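Dastus is moving, and I got a peek at the new place

January 30, 2021

If you've ever bought a pair of Dastus gloves, you know the old shop on Turno Street, with the narrow stairs and the cutting table jammed up against the radiator. Well, say goodbye to it! The family signed for a bigger space in the Dauda building this month, and I begged my way in for a look before the leather shows up.

I loved the old shop, but it was tiny. The new one gives them 2,760 square feet on 2 floors, with the workroom upstairs and the store at street level. They made 2,111 pairs last year (all of them cut by hand, which still amazes me) and they think they can get up to 1,000 more out of the new workroom once everyone's settled in. 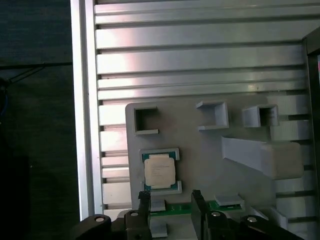 Slotted aluminum panel and upright post.

The other bit of news is Tranetti, the lining supplier they've used forever. The two companies are putting out a small line together, their first, with silk-lined driving gloves and a short shearling mitten that I tried on and really didn't want to give back. Colors are tobacco, bottle green and a dark plum. I asked about red and got a shrug, so keep your fingers crossed with me.

Prices aren't set yet, but I was told the driving gloves should land close to what the regular lined pair costs now. The store opens in April, and repairs will carry on at Turno Street until then, so if you've got a split seam, take it in soon. Mine are already there, thumb and all.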